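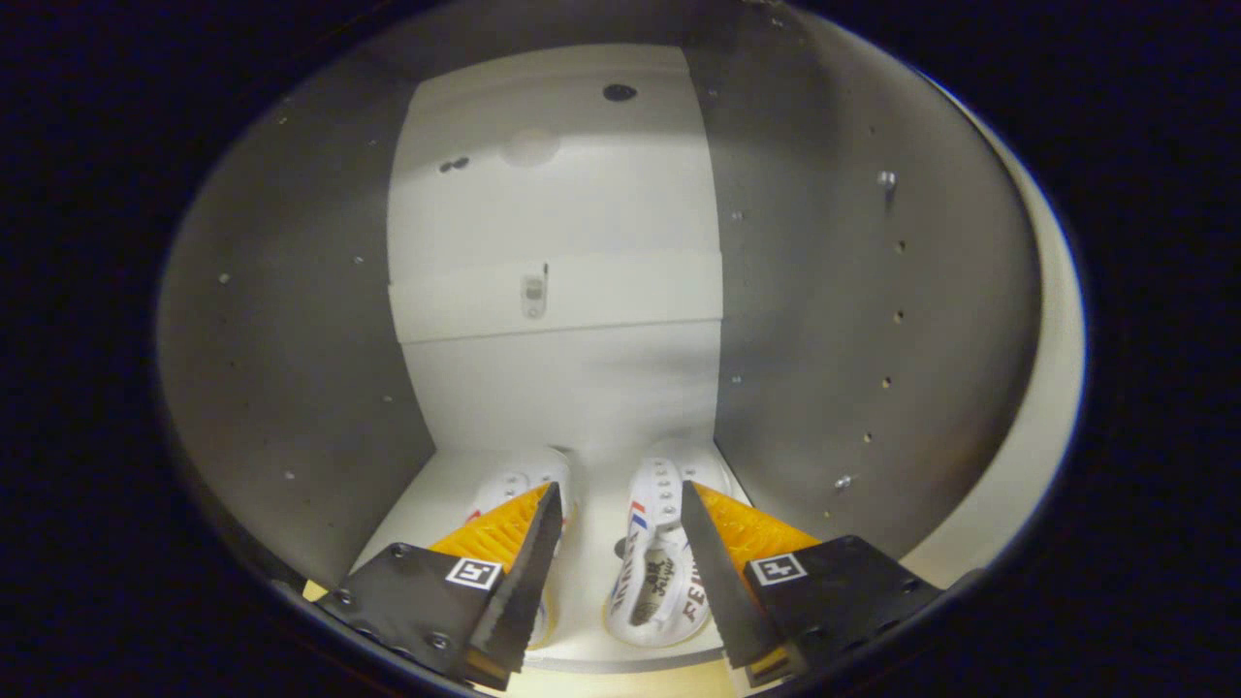 Gripper fingers at a pair of white sneakers on a compartment floor.

The hand tool deserves a service sheet too

By Denise Yeoman

We have a cell at Prindasstead with one robot arm in it and a bench beside it with the hand-held grippers. The arm has a service binder. It has a grease schedule, a page for the cable run, a page for the brakes, and a sign-off column that people do sign. The hand-held grippers, when I took over the cell, had a drawer.

My view is that this is backward, and I want to argue for it here because I keep seeing the same arrangement when I visit other shops. The arm is the expensive item, so it gets the paperwork. The tool that a person carries over to a shelf or a cabinet is cheap by comparison and looks simple, so it gets wiped down when it looks dirty and fixed when something falls off. But the arm learns its handling from what people do with the hand tool. If the fingers are crooked on the hand tool for a week, then a week of handling has been recorded with crooked fingers, and no amount of grease in the arm will help with that.

I should say what I mean by a finger. On ours it is a black mounting plate with a long serrated black blade along the inner edge, and a yellow-orange ribbed pad sitting in the wedge between the blade and the plate. There are two of these facing each other. Each plate carries a square black and white marker that the camera reads to work out where the fingers are. The plates are held by small silver bolts. There are very few parts, and every one of them can be wrong in a way you will not notice from across the room.

Start with the bolts. We used to tighten them when they felt loose. The trouble with that rule is that a bolt on a finger plate can back off a good deal before anyone holding the tool feels it. The person feels the grip, and the grip still closes. What changes first is the angle of the plate, and the marker rides on the plate, so the camera is told that the finger is somewhere it isn't. I found one set this way in June after a full day of shelf work. We had 115 pickups from that day and I threw out all of them. I would have liked to keep the ones from the morning, but there was no honest way to say when the bolt had moved.

After that I put a paint line across every bolt head and onto the plate. If the line is broken, the bolt has turned. It takes a glance. The tool is checked when it comes off the charger, again at lunch, and again before it goes back. I have been told this is too much checking for a tool with so little in it. I disagree. The lunch check is the one that matters most, because it cuts the possible loss in half.

The markers come next. People treat them as labels, and you can see why, since they look like something you would find on a parcel. They are measuring surfaces. A fingerprint on one is a nuisance and a lifted corner is a fault. On our older set the markers were stickers, and they were put on by whoever was free, by eye. I pulled those off and had the plates made again with the marker printed on. It cost more. I had to make the case for it twice, and the second time I brought the two tools into the room and let people look at the difference in how the stickers sat. I think that was money better spent than anything we did to the arm last year, and we did quite a lot to the arm.

If you can't have printed plates, then at least make a jig for placing the stickers, and let one person do all of them. I don't mind a sticker that is slightly off as much as I mind two tools whose stickers are off in different directions.

Now the blades and pads, which is where I part company with Gruvo, the shop that builds our fingers. Their advice is to run a pair until one side shows wear, then replace that side. Their reasoning is that the parts are separate and there is no sense in discarding a good one. As a matter of cost they are right. As a matter of how the tool behaves I think they are wrong. A new finger across from a worn one does not close the same as two worn ones or two new ones. The object shifts toward one side as it is gripped, and the person holding the tool corrects for it with the wrist without knowing it. Then the correction goes into the record as if it were part of the job.

So we change both sides together at 300 closes on heavy work, and we keep the pair together in a bag with a number on it. Gruvo's own people have called this wasteful. It is a little wasteful. The half-used fingers go to the practice tool, which is kept for new people to learn on and never used for recording. That practice tool has a strip of red tape on its handle so it can't be picked up by mistake.

Shoes are a good example of why the fingers matter, and they are what we have been on most recently. The cabinet work sounds easy. A pair of shoes sits on the floor of a compartment with the heels toward you, and you go in with the tool and take hold. But a sneaker is soft in one place and stiff in another. The heel will take a grip that the upper won't. With two of them side by side, the fingers have to get in beside one without shoving the other, and the side walls of the compartment limit how far you can swing the tool. In that kind of space a blade that leans out of line will catch on a wall or ride up over the heel. People blame the operator for this. I did too, for longer than I should have. When I finally measured the tool that the supposedly clumsy operator was using, the right-hand plate was out, and the "good" operator had simply been taking the other tool every morning because it was nearer the door.

That episode is the main reason I want one named person to own each tool. I don't mean that only one person uses it. I mean that one person's name is on its sheet, and that person decides whether it goes out. At Barroso, where I worked before, the grippers belonged to the team, and what that meant in practice was that each of us assumed somebody else had looked at them. I liked that team and they were careful people. The arrangement let them down.

The argument against me goes like this. Small shops do not have time for sheets. If you are three people and an arm, you want the tool out on the job, and every minute spent with a loupe and a rag is a minute without pickups. I take that seriously, because we were that size ourselves not long ago. But look at what the sheet asks. It has one side. It asks for the paint lines, the marker surfaces, the pair number, the close count and whether the fingers meet at the tips the way they did yesterday. It has a space at the bottom for anything odd. Our slowest person fills it in before the coffee is ready. Compared to 115 pickups in the bin, I can live with that.

A better argument is that a sheet makes people stop thinking. They tick the box for the bolts and don't see that the camera mount is cracked. This does happen. We had a cracked mount that got past three sheets in a row. I don't have a full answer. What I did was add the open space at the bottom, and I read those spaces out when we start in the morning, so that people know someone looks at them. Most days they are blank. Once in a while they say something like "squeaks when half open," and that is worth having.

I would also like to see makers do more. Ornanura's documentation for the arm runs to 200 pages and includes a drawing of every fastener. The leaflet that came with our first hand tool was a single folded page with a picture of how to switch it on. It gave no torque for the finger bolts. I wrote and asked, and was told "snug." I don't think a torque value is too much to ask for a bolt that holds a measuring surface. We settled on our own figure by testing, and it is written on the inside of the drawer lid, but every shop should not have to work this out alone.

The storage matters as well. A gripper laid on its side in a drawer rests on one finger, and if other things are tossed in on top of it, that finger takes the load. We now hang ours by the handle, fingers down and open, on a board with 40 pegs that was meant for something else and is mostly empty. The drawer holds rags and spare bolts.

None of this needs money beyond the plates. If you run a cell and you have a binder for the arm, take one blank sheet from the back of it tonight and write the name of the hand tool across the top. Then go and look at the bolts before anyone picks it up in the morning.

Contact | Copyright Denise Yeoman, all rights reserved | Back to top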